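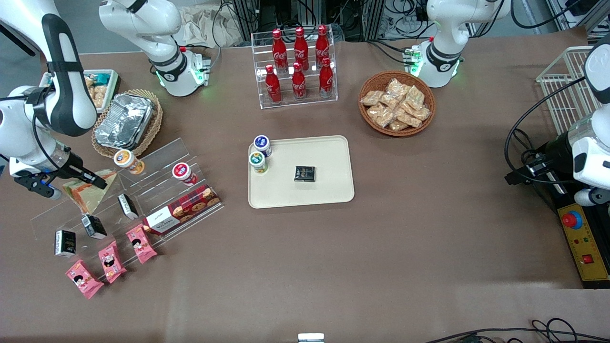 Progress report, July
Women in Local Office training, Zarkholm and Grestthorpe

We set out to train 200 women to stand for municipal seats. By the end of the month 116 had finished the full course, and 17 had filed papers. The first number looks fine on a chart. I'd put more weight on the second, and it is low.

Zarkholm went mostly to plan. Grestthorpe did not — two of the evening sessions started at 7 p.m., after the last bus, and attendance fell accordingly. We raised this in the spring and the timetable stayed as it was.

The Bekska mentoring scheme reports that all its pairs are "active." I have asked what that means and am still waiting. The Oláh fund has paid its second installment.

We are keeping the target of 200 for now, though I doubt we'll reach it before nominations close. The party lists are another problem, with most of our candidates placed near the bottom. Spending is within budget.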